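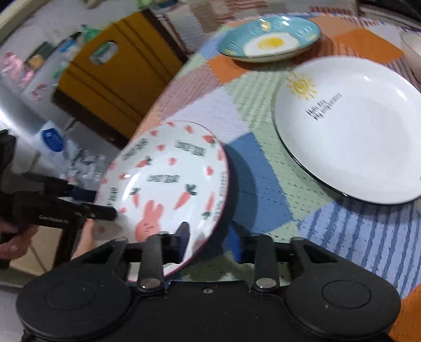
Fig. 1. White ceramic plate with a playful pattern.

Home Notebook Glazes Firings Contact
Search this notebook

7/12/23 – glaze tests, Lebrun clear

Third go at the pinholing. Eight tiles this time, all Fullent white earthenware from the same bag, bisque fired together in the small kiln. Left the tiles on the rack overnight before glazing.

Mixed a fresh 852 g of the Lebrun clear and put it through the fine sieve twice. It was thicker than the May batch, so I let it down with a splash of water until it ran off the stick cleanly. Tiles 1 to 4 dipped, 5 to 8 brushed, three coats each. Tile 6 has a thumb mark on the back. Ignore it.

Fired on the middle shelf. Same program as last time except for a six minute hold at the top, which we have not tried before.

Results: dipped tiles good, one pinhole on tile 3 near the corner. Brushed tiles still poor. Tile 7 is the worst, with a patch of small craters along one side. Tile 8 has crazed – could be too thick, could be the body. The Stodarholm cobalt under the clear on tiles 2 and 5 stayed put and did not bleed.

The kiln is slow on the last part of the climb. Elements have done over 2,000 hours by the log, so they want checking before the big firing.

Still to do: repeat 5 to 8 with two coats. Try the Pliltavero frit in place of the old one, small batch only. The blue-lidded bucket is the May mix – please don't top it up. Kiln wash is nearly out.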